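Mollell standing desk, one winter and one spring later

I bought this desk in November, when my old one gave up after many years of service. I waited with the review on purpose, as I don't trust reviews which are written on the day the box arrives. English is my third language, so please forgive me if some sentences are a little stiff. I will try to be exact.

First the price. I paid 3930 crowns in the Prirnidar shop near the tram depot. The frame and the top come in separate boxes, and the shop will tell you they are sold as one product, but on my receipt they were two lines. This matters if you want to return only one of them. My neighbour Inese Rebane had a scratched top and she had to write to them for a long time before they agreed to change it without taking back the legs as well.

Assembly

The instructions are drawings only, with no words, and the drawings are small. I am a patient person and I had a free evening, so I managed. You need a cross-head screwdriver of your own. The small key in the bag fits the frame bolts but it is too short to turn comfortably, and my fingers were sore the next morning. In step 4 the drawing shows the crossbar with its holes facing you. They must face the wall. I put it in wrongly, then I took it out again, and I lost most of an hour with this.

Do not try to turn the desk over alone. I asked Erhan Polat from the floor below, and even with two people it was heavy and we hit the door frame.

Using it every day

The desk goes up and down with a hand crank, not with a motor. I chose this because I didn't want another cable on the floor, and because my friend Syafiqah had an electric one from Itano whose control box stopped working after the guarantee ended. The crank folds under the top when you don't use it. It needs many turns to go from sitting to standing, and in the first weeks I stood often because it was new and I was proud of it. By February I had become lazy. Now I stand in the morning until my first coffee is finished, and after lunch when I get sleepy. I think this is the true pattern for most people, whatever they tell you in the shop.

At sitting height the desk is very firm. I write by hand a lot, for my translation drafts, and the top doesn't move at all. At full standing height there is a small movement from side to side when I type quickly. My screen shakes a little with it. A tall person will notice this more than I do, because he will need the last part of the range. Catrin Samuel, with whom I share the office room two mornings a week, is much taller than me and she says she couldn't work like this the whole day. She put the desk a little lower and bends her neck, and this is probably worse than sitting.

The depth is good. I can have the screen at arm's length and still put an open dictionary in front of the keyboard. The width I would like bigger, but then it wouldn't fit between the window and the bookcase, so this is the fault of my flat.

The surface

I took the oiled top and I paid a little extra for it. The seller, a Mr Pathak, warned me that oiled wood wants attention, and he was right. In the first month I left a wet cup on it and there was a pale ring in the morning. I rubbed it with a fine pad and a little of the Sutanto oil, along the grain, and after two evenings I could find the ring only when I knew where to look. Since then I use a coaster, and I oil the whole top once in the season. It takes 9 minutes with a cloth, and then you must leave the room empty overnight with the window open – the smell is not terrible, but it is strong.

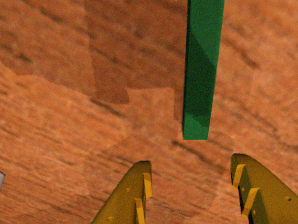
If you have small children or you simply don't like this kind of work, take the white laminated version. It is cheaper and you can wipe it with anything. I saw it in the shop and found it a bit cold to the hand, but this is a question of taste.

One more thing about the edges. They are rounded at the front and quite sharp at the back corners. If the desk stands with its back to the wall, this is no problem. Mine stood for some weeks in the middle of the room while I was painting, and I have met those corners with my hip more than once.

Small complaints

The cable tray is too shallow. It holds one power strip and then it is full, and the plug of my laptop hangs out. I bought a second tray elsewhere and fixed it next to the first one.

The rubber feet left grey marks on my floor. They came off with soap, but I have put felt under them now.

The crank started to squeak in March. I wrote to Mollell and they answered in 8 days, politely, with the advice to use a drop of sewing machine oil where the rod enters the housing. I did it and the squeak went away. I would prefer that such advice was in the booklet.

Would I buy it again?

Yes, but with the knowledge I have today I would ask the shop to assemble the frame. They do it for a fee that I found too high at the time. For a person of average height who sits more than he stands, it is a solid and quiet desk. For somebody tall, I would suggest to try it at full height in the shop first, and to type on it quickly for a few minutes while the seller is waiting.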